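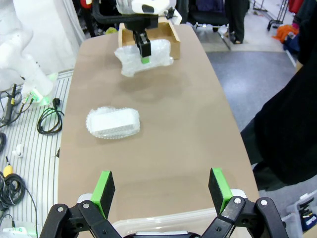
3. Method

Every parcel was wrapped on the long table at Toscombe, one at a time, and put in a cardboard box. We used bubble wrap from Parsons, as it was the cheapest and our budget was £20.

We wrapped 40 items over 6 sessions. Flat, rectangular things came out neat. The bigger lumpy ones came out looking like something posted by an angry uncle, and used far more wrap.

4. Results

5 items were broken when the Hircombe group opened them. Four were mugs. We had marked the mugs "low risk" in December.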